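Cutlery drawer day!

I finally pulled out all the odd spoons I've been collecting (two moves' worth, plus a few from the Varnura flea market) and spread them over the butcher block. I love how cheerful they look together. Gold bowls, silver bowls, colored handles, and hardly anything matches! 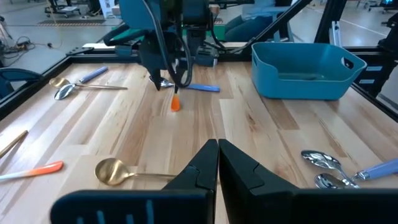

Spoons on the butcher block, teal bin at the side.

My favorite right now is the one with the pale lavender-blue handle, though the white-to-orange fade is so close behind. Next up: drawer liners, and maybe soup to celebrate.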